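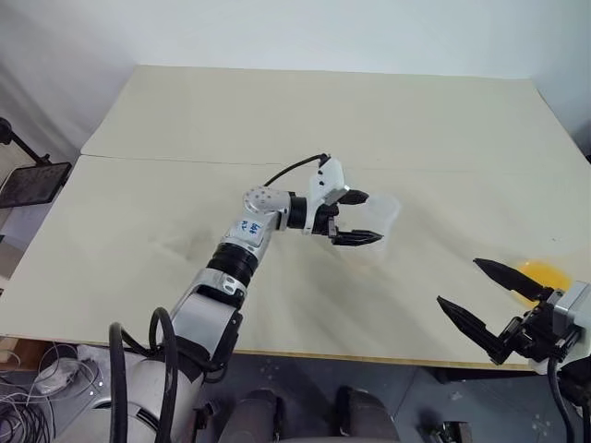

Winter Table Talk from the Isthorpe Neighborhood Supper Club

Home News Recipes Join Us Contact

Happy New Year, friends! We had such a good turnout at the December supper that the soup ran out before the second seating, so we're making a bigger batch next time (and yes, the barley one again, you can stop writing in). The February supper will be at the Limitz Street hall, doors at 5, and we can fit 50 people if everybody is willing to sit a little close.

A few of you asked for the Grevska dumpling recipe. It's on the Recipes page now, with the flour amount fixed, and my apologies to whoever ended up with paste. If you chill the dough overnight it rolls out much more nicely, and the leftovers fry up beautifully for breakfast.

Please bring your own bowl and spoon, plus a dish to share if you have the time. Bread is covered, thanks to the good people at Lemaire Bakery, who have promised us the dark rye and maybe those little seeded rolls too! Parking behind the hall is tight, so do share a ride if you can. Coats go upstairs this time.

Posted 1/1/23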